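# Satish Pandey would like you to move your trash can

The first thing Satish Pandey does in a stranger's kitchen is ask for something to throw away. He had been in mine for under a minute, coat still on, when he held out his hand for the wrapper from my granola bar and then stood there with it, turning slowly.

"So where does it go?" he said.

It goes in the pantry, behind a door that opens the wrong way, in a can with a lid you work with your foot unless the pedal is stuck. Pandey made the whole trip and came back looking like a man who had been to the DMV.

"I counted 39 seconds," he said. "You'd do that for a chicken carcass. You would never do that for a tea bag."

Pandey runs Stusura, a one-man kitchen consultancy in Narnthorpe, and his subject is the counter. He doesn't sell containers. He has no views on spice jars. He comes over for 90 minutes, watches you make lunch, and tells you why there is always a paper towel next to the toaster. He has done this for 200 households and says he has yet to see one whose problem was being messy.

"People apologize to me at the door," he said. "I tell them to stop, I charge the same either way."

He got into it by way of Dwivedi, a catering outfit where he spent his twenties chopping onions in rented halls. Every cook there worked with an open bowl for scraps at the elbow, and nobody thought of it as a system. Then he moved in with two roommates who both had good jobs and clean shirts, and who left orange peels on the counter until they curled.

"I thought they were animals," he said. "Then I put a bin by the counter, no lid, nothing fancy. By Tuesday the peels were gone. I never said a word to them. I was a little disappointed, I'd prepared a speech."

The no-lid business is where he loses people. I raised the question of smell. He agreed that smell exists. His answer is to keep the open bin small, so it has to be emptied every night, and to leave the big lidded can wherever it already lives for anything that used to swim. I raised the question of the dog. He asked if I had a dog. I do not have a dog.

"A lot of people are defending their kitchen against a dog they don't have," he said.

His other rule concerns packages. Pandey divides them into finished, unfinished, and what he calls "under discussion," meaning a bag with a few chips in it that everyone in the house is too polite to eat. He believes the last category takes up more counter space than the blender. His advice is to clip it or toss it before you leave the room, and to hold no meetings.

I asked whether his own kitchen was spotless. He laughed for longer than I expected.

"My wife's family gave us a Gretero," he said, naming a countertop appliance I had to look up later and still can't explain. "It's the size of a suitcase. It has been there since November. So no."

He won't charge for a follow-up visit, partly on principle and partly, he admits, to find out whether anyone listened. Mostly they have moved the bin. Mostly they have moved it a few feet short of where he told them to. He has made his peace with this, in the sense that he brought it up four times.
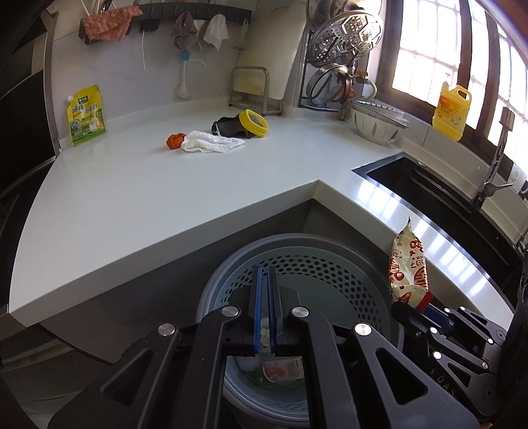

Corners are what Pandey talks about when he has finished his coffee and you have started looking at the clock. Any L-shaped counter, in his view, has a deep part the arm doesn't like to reach, and small trash drifts there and settles. You can have the bin right in front of the dark gray cabinets, a good open one with little holes around the wall and a green and white package already in it, and there will still be a wrinkled tissue lying along the back of the white countertop. "The tissue is always last," he said. "It's light, it's the same color as everything else, your eye goes right over it." A snack bag with big dark red lettering, up by the counter edge, gets dealt with much sooner, being loud. He recommends starting at the back and working forward, a method he described to me twice, the second time from my front steps, with his car already running.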